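3.2 Collecting the demonstrations

All demonstrations were recorded at the Vakstead site on one bimanual station. Two arms are bolted to a common rail at the front of the work surface, and the operator drives each of them with a matching leader arm held by hand. The set contains 2155 usable episodes. We recorded 2857 in total and dropped the rest during review, most often for a missed grasp that the operator then tried to repair by hand, or for a camera stream that fell out of step with the joint readings.

Four operators took part. Each practiced until they could finish the task ten times in a row without stopping, and those practice runs are not part of the set. Operators were told what the end state should be but not how to get there. We did this on purpose, as an earlier pilot at Skundow used a fixed script and gave us a policy that failed whenever the starting position changed. The cost is that the four styles differ more than we would like. Wahyudi Pelupessy tends to move one arm at a time, while Mimoza Shehu moves both at once, and an annotator can usually tell their episodes apart from the joint traces alone.

An episode starts when the operator presses a foot switch and ends when it is pressed again. Joint positions, gripper opening and motor current are logged together with the video. Between episodes the operator resets the work surface by hand and moves the box to a new spot, read off a shuffled list. The list also gives a rotation for the box. Without it, operators drifted back toward the placement they found easiest – usually square to the rail.

The main task is box handling. It splits into three stages: bring both grippers to the box, take hold of the flaps, and fold them down. Of the usable episodes, 805 cover all three stages, and the others cover one or two. Partial episodes were kept because the second stage is where most learned policies fail, and it is short compared with the approach. Each stage boundary was marked afterward by one annotator and checked by another.

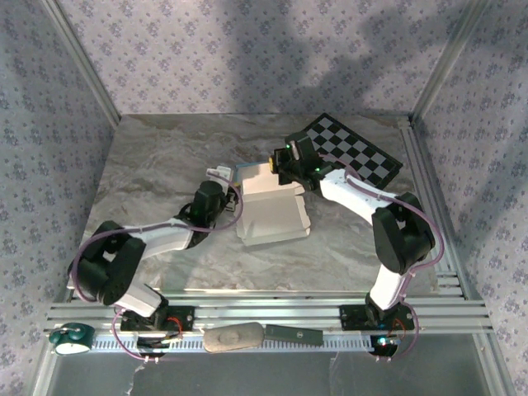
Figure 4. The two-arm station with an open cardboard box between the grippers. A checkerboard calibration pattern lies behind the box.

Prasetyo Ong has argued that partial episodes should be weighted down in training, on the grounds that a policy fed too many of them learns to stop early. We tested this by halving their weight and saw no clear change in how often the policy stopped before the flaps were folded. His second point, that the stop signal itself should be labeled, seems right to us, and the Jerside release includes such a label for every episode. Episodes dropped during review are released separately, with the reason for each noted by the reviewer.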